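Textiles in Daily Life
Handout 4: Dark cloth and what we do to it
Tutor: Imani Ndung'u

Read before the seminar. There are 59 of you on the list and one of me, so please bring your questions written down, in handwriting I have a chance with.

1. Why black was dear

For a long time a good black was the hardest colour to get. Dyers could reach a tired brown or a gloomy blue without much trouble, but a black that stayed black took several baths, a lot of tannin and some iron. The iron also ate the wool, slowly. Many old black cloths in museum stores have crumbled while the cheap undyed stuff in the next drawer is doing very nicely.

Logwood made things easier, once dyers learned to fix it. Synthetic dyes made black ordinary, and by the time your grandparents were buying coats the colour meant mourning, evening dress or not wanting to show the dirt. It shows lint instead, as every cat owner knows.

2. Folding and storage

Dark garments fade along the fold if light gets at them. The outer edge of the crease goes first, and you end up with a pale stripe you never asked for. Households used to refold their linen and woollens along new lines every so often. We mostly leave things on the bed and call it airing.
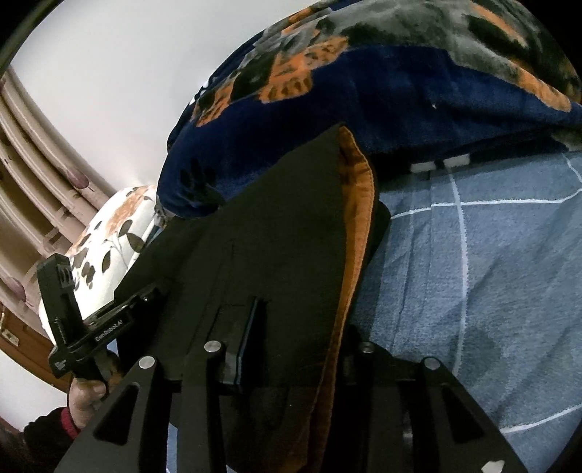

3. The Wutden wardrobe study

Our case this week is the Wutden study, which asked households to list every dark garment they owned and say when each was last worn. It gathered 434 entries. The commonest answer to the second part was a blank, followed by "funeral". One person listed 100 items and described herself as a light packer.

Look at how the form was worded. "Dark" was left to the owner, so navy is in some lists and missing from others, and two people in the same house disagreed about a single cardigan — their notes in the margin are worth reading.

4. For the seminar

Bring one dark garment you have owned for a while. Check the folds, cuffs and collar for fading and write half a page on what you find. Half a page means half a page.

Reading: Lema reader, the chapter on mordants. Skip the appendix unless you enjoy tables.

Essays are due by noon on 31 December 2019. I didn't choose the date either.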